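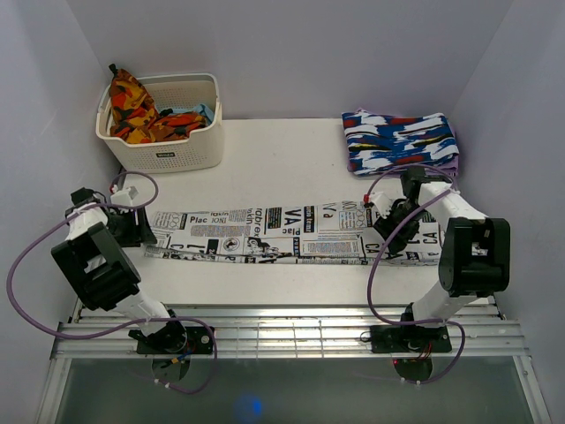 December, 9:40 pm

Long one today. Writing it down before bed because Celeste wants my notes on the rule sheet by tomorrow noon and I think better in here than in the template.

The draft is called Predeck. It is the list of things you go through before the arms are allowed to move on a fold run. The Narkport people wrote the first version and it was one page. We are now on version 3 and it is long enough that people skip parts. I skipped a part myself this morning, the line about checking the cable loops by hand, and only caught it when I went to sign. Went back and did it. Wrote "done late" in the margin, as the rule says to.

Cloth was the newspaper-print piece, the black and white one. I don't like it for folding. There is so much lettering on it that I keep reading it when I should be looking at the edges. Zelach wants printed fabric in every set, though, and the standard says we don't get to pick the easy ones. Fair enough.

Things I want changed, in no order:

The section on basket position says "clear of the work area." Khoo reads that as clear of the cloth. I read it as clear of anywhere the gripper can go. Those are different distances and we argued over it through most of lunch. I want it written as a measured line on the table. Celeste Macedo said put it in writing and she will back it.

Fingers. The draft says wipe them at the start of the day. I'd make it every change of cloth.

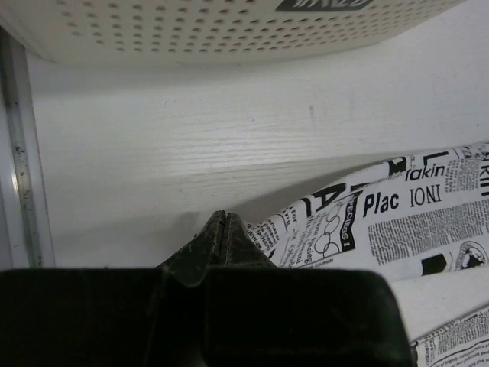

Wrist view, fingers closed, basket above. Fibers on the fingers.

That view is going in with my comment on the wipe rule. It also helps with the basket question, so I may use it twice.

Logging. We passed 3,633 entries on this station and the target is 4,000 before the break. I checked the last 489 against the sheet this afternoon and the sign-off was missing on more than I would like. Most of the blanks are at the end of a shift. I didn't put names next to them. The rule should be that a run with no sign-off doesn't go in the total, and the person who ran it can fix it the next morning or lose it. Khoo thinks that is harsh. He had a couple of blanks. So did I.

Stop button wording is fine now. Leave it alone. Every time someone improves that paragraph it gets longer.

Hands over the rail while the arms are powered: still a flat no in the draft, and I agree with it. Khoo asked about straightening a wrinkle between runs. Power down, straighten it, power up, log it. It takes longer and that is all there is to say about it. I told him I'd add a line so that it isn't left to whoever is on shift.

Back hurts from the stool. Called Mom at seven, she is fine, wants to know if I am coming on the early train or the late one. Told her late.

Tomorrow: send comments, ask for tape for the basket line, bring the other shoes.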